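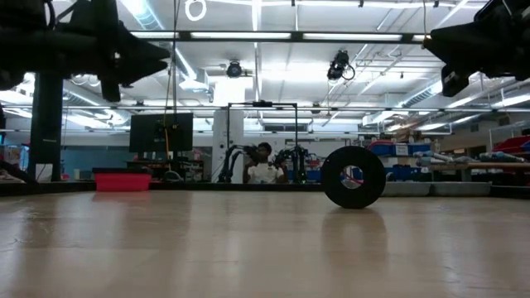
The red bin at the back of the table, and the black ring that looks so much like a roll of tape.

I have been meaning to write about tidying for ages, and since it is August 6, 2025 and too hot to do anything useful outdoors, today is the day. Back in April I decided that every loose thing on a work table ought to have one home, and that the home ought to be a bin. Just one! I had tried trays, I had tried jars, and I had tried a very handsome set of drawers from Dosard that ate 36 dollars and swallowed my scissors whole.

I do love a red bin. It catches your eye from the doorway, and a bright color seems to ask you to put things back (my gray one at home never managed that in its life). A pale tabletop helps too, even one with a few scratches and scuffs on it, as small dark things show up so nicely against it.

Tape is my weak spot. I own seven rolls, and I like to stand them on their edges so I can grab one through the middle, and then of course they wander off across the table. My rule now is that whatever is still out at supper goes in the bin, tape included. I keep to it most nights, and next I want to try it on the sewing corner, which is in a sorry state.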